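Work and Automation, Unit 3: The Counter Task
Handout for 09/04/2025 – Instructor: Lindsay Goodwin

The workplace in this unit is the staff kitchen at Ulard, modeled in simulation with one arm at the island.

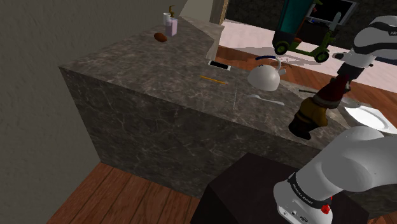

What changes for the staff

Ulard has 116 employees and a kitchen crew of 11. Before the arm, clearing the counter was shared out by whoever was on shift. In the new plan the arm picks up and moves small items, and one crew member per shift checks its work.

Points to note:
– Items vary a lot. A spoon, a pencil and a kettle each need a different grip.
– Checking is a job. Yufang Gu's interviews from May show that crew members had no time set aside for it.
– Pay grades stayed the same while duties changed. Ewan Kingi's reading covers this – see pages 3 to 11.

Terms: task, job, handover, exception.

For next class

Pick one counter task from your own workplace. Write down who does it now, who would step in when the arm stops, and who would train that person. One page is enough.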